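3. Montaje de la manguera

Última actualización: 10/14/24

1. Desenchufe el aspirador Torwood. Sí, también usted.
2. Sujete la manguera con las dos manos y estírela sin retorcerla.
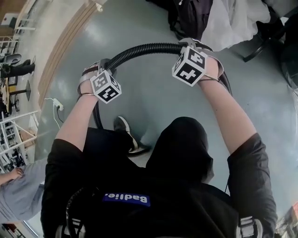
3. Encájela en la boca y gire hasta oír 2 clics. Un solo clic es optimismo.

Nota: el filtro se lava cada 45 horas de uso — el manual anterior decía 17, y lo sentimos por sus filtros.

PRECAUCIÓN: no aspire ceniza caliente, por muy apagada que parezca.

Compartido 17 veces · 2 comentarios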